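Section 4: Leveling and Joining the Table Sections

The Horetwood work table ships as two sections that stand side by side. Carry out the steps below before you put any load on the top. You will need the 14 mm wrench from the hardware bag, a spirit level and a soft cloth.

Caution: Each section weighs 46 kg. Lift with two people, and hold the section by the frame, never by the edge of the top.

4.1 Placing the sections

1. Choose a firm, dry floor. Do not set the table on carpet or loose mats.
2. Stand both sections in position with a hand's width between them.
3. Screw all the feet fully in, then back them out two turns.

4.2 Leveling

1. Lay the level along the back edge of the left section. Turn the feet until the bubble is centered.
2. Repeat from front to back.
3. Level the right section in the same way, then slide it up against the left.
4. Run a finger across the joint. If you feel a step, adjust the right section only.

4.3 Joining

1. Fit the connecting plates under the top, one at the front and one at the back.
2. Start all the bolts by hand before using the wrench.
3. Tighten the back plate first, then the front. Stop when the washer sits flat – overtightening can lift the edge of the top.

Once joined, the tops meet in a thin seam that runs from the back edge to the front. Trays and other flat-bottomed containers can be set out on either side of it.

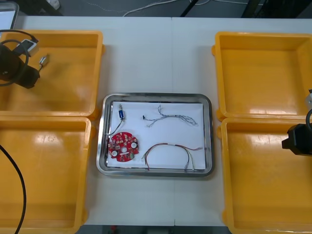 4.4 Checking the load

Note: The shelf limits in Section 6 apply separately.

1. Press down on each corner in turn. The table should not rock.
2. Load the top evenly. The limit for the joined table is 2000 N, or 1000 N for one section standing alone.
3. Check the bolts again after the first week of use, and whenever the table has been moved.

To separate the sections, clear the top, remove the front plate and then the back plate. Keep the bolts in the hardware bag.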